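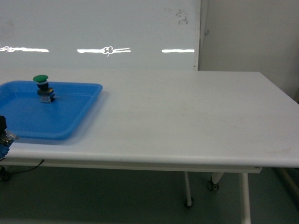 Tuva Løken wrote to me that I was making too much of this: if the detector returns a score above 0.9, pass the pose to the planner and get on with your day. She has shipped more picking code than I have, so I took it seriously for an afternoon. Then I went through the logs, and I still think you should test a score before you let an arm move on it.

This page covers how I do that for a small picking cell with push-button switches in a tray. The detector is Nerkent, the planner is Pacheco, and everything gets logged with Ovov. If you use other tools the steps are much the same, though the menu names won't be.

What you need first

A working camera calibration. Check it again even if you did it last month. Half the "detector problems" I get sent are a camera that has been knocked.

A log of real attempts, with the detector's score and pose stored next to each image. In Ovov, turn on "keep raw detections" before you start recording. It is off by default and there is no way to get them back afterwards.

A way to mark each detection right or wrong without looking at the score. I can't stress this enough. If the number is on the screen you will agree with it.

Step 1. Record with the planner switched off

Set Pacheco to dry run. Let the detector look at the tray, save the result, move the parts by hand, and repeat. I aim for 1,000 frames. It is dull, and you'll be tempted to leave the parts where they are and just let it run, which gives you the same frame over and over and a lovely-looking accuracy figure that means nothing.

Move the tray too. Push it towards the side of the table so that part of it leaves the view. Put a switch near the rim. Put one directly behind another. Do some of it with the lights changed, if you can.

Step 2. Decide what "right" means

The Grerkenier guide says a detection is right if the box overlaps the label by half. That may be fine for counting things. For grasping a switch by its body it tells you next to nothing, as a box can overlap nicely while the estimated centre sits on the cap and the height is out by the length of the neck.

I mark three things separately: class, position on the tray floor, and height. A detection only passes if all three would let the fingers close where they should. Write the tolerances down before you start marking. Otherwise they drift, and they only ever drift one way.

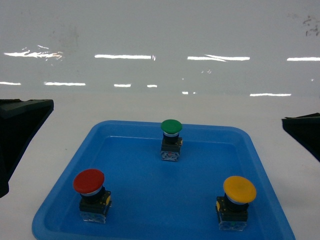 Colour is the easy bit, and it is where a lot of demos get their confidence from. A red cap, a yellow cap and a green cap against a blue tray can be told apart by a few lines of thresholding. Be suspicious when a vendor shows you class accuracy on parts like these. Ask for the height error. The lower part of each switch is black housing with a clear block beneath it, and depth sensors are often poor on clear plastic, so the planner may be working from a guess about where the part meets the tray.

Step 3. Sort by score and look at the failures

Export the marked frames and group them by score. If the score were honest, detections at 0.9 would be right nine times in ten. In my set, 353 frames scored above 0.9 and still failed on height. Class was fine in nearly all of them.

So the score is telling you how sure the network is about what the thing is. It says very little about whether you can pick it up. I couldn't find this stated anywhere in the Nerkent manual, and the field is simply called "confidence".

Step 4. Add a second check

Don't try to fix it by raising the threshold. I went to 0.97 and mostly threw away good detections. Two cheap tests did more:

Compare the estimated height with the known height of the switch standing upright on the tray. Reject if it differs by more than your tolerance. This fails for parts lying on their side, so you need a separate rule for those.

Run the detector on two frames taken a moment apart with the arm still. If the pose moves and the switch hasn't, reject it.

In Pacheco both go under pre-grasp conditions. Set the action to "look again" with a limit of 2 tries, then stop and flag. Leave the limit unset and it will look again for ever, quite happily.

Step 5. Repeat with frames you haven't used

Record a fresh batch. If you tuned the tolerances on the first batch, the first batch can't tell you whether they work. Mine got worse on the second go, by enough that I loosened the pose test and went back to step 3.

Tuva's answer to all this was that a missed grasp costs her a few seconds and she can live with it. Fair enough for her parts. Work out what a miss costs you, including a switch knocked over into its neighbour, and set the tolerances from that.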